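Warum ich im Oktober ans Meer fahre

Jedes Jahr im Juni geht es los: Die Kollegen vergleichen Wassertemperaturen, irgendwer hat schon im Winter eine Ferienwohnung in Pludport gebucht, und ich sitze daneben und sage, dass ich erst im Oktober fahre. Dann gucken alle ein bisschen mitleidig. Dabei bin ich überzeugt, dass die Küste im Sommer maßlos überschätzt wird, und das sage ich als jemand, der wirklich gern am Wasser ist!

Letzten August habe ich es noch einmal probiert, der Familie zuliebe. Pludport hat 3000 Einwohner und einen sehr hübschen Strand, nur sieht man ihn vor lauter Strandmuscheln nicht. Vor dem Fischimbiss standen wir so lange, dass die Kinder inzwischen keinen Hunger mehr hatten (auf Eis dann komischerweise doch). Der Parkplatz lag hinter den Dünen, der Weg zurück ging bergauf, und im Auto war alles voller Sand, auch Dinge, die wir gar nicht mitgenommen hatten.

Im Oktober bin ich dann allein nach Brovevik gefahren. Acht Grad, Wind von der Seite, am Strand zwei Hunde und ihre Leute. Ich bin bis zur Landspitze gelaufen, hin und zurück, und habe danach in der Bäckerei am Hafen eine Stunde lang Kakao getrunken, ohne dass jemand auf meinen Tisch gewartet hätte. Das Zimmer hat mich für die ganze Woche 300 Euro gekostet. Dafür bekommt man im August in Pludport mit Glück ein Wochenende, und dann liegt es zur Straße.

Natürlich hat die Sache Haken. Die Fähre fährt seltener, das kleine Museum hat zu, und wer baden will, muss schon sehr überzeugt von sich sein. Ich war einmal drin — bis zu den Knien, das zählt für mich.

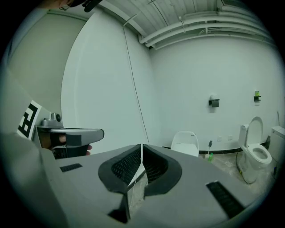

Und was macht man, wenn es sieben Tage lang regnet? Man nimmt ein dickes Buch mit, zieht mittags die Regenhose an und geht trotzdem eine Runde, denn so richtig durchgehend schüttet es an der Küste selten.

Mit Schulkindern ist das alles schwieriger, das weiß ich, die Herbstferien sind kurz und liegen nicht immer günstig. Aber wer frei wählen kann und trotzdem im August im Stau vor Nultmont steht, den verstehe ich einfach nicht. Ich habe für diesen Oktober schon wieder Brovevik reserviert, dasselbe Zimmer, diesmal mit Frühstück.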